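Schieberegler und Tasten: Notizen zum Modulpanel

2023-10-11

Das Panel besteht aus Kunststoffplatten, die wie Puzzleteile ineinandergreifen. Dunkelblau für die Schieber, Dunkelgrün für Tasten und Rahmen. Die Skala läuft von 1 bis 5, der weiße Knopf trägt ein blaues Dreieck als Zeiger.
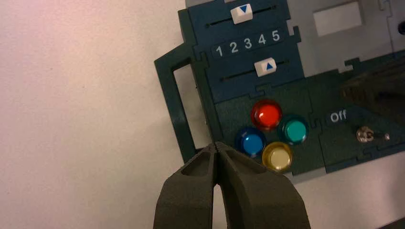

Tastenfeld

Vier runde Taster, eng als Raute gesetzt: Rot oben, Blau und Grün darunter, Gelb ganz unten. Die Kragen sind dunkler oder kräftiger gefärbt als die Kappen.

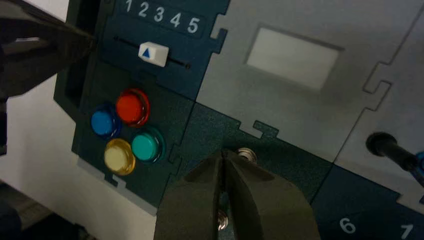

Den Tastenabstand würde ich beim nächsten Druck um 17 Prozent vergrößern. Die Platten lege ich mit 100 % Füllung neu an, Druckzeit laut Slicer 32 Stunden. Termin: November.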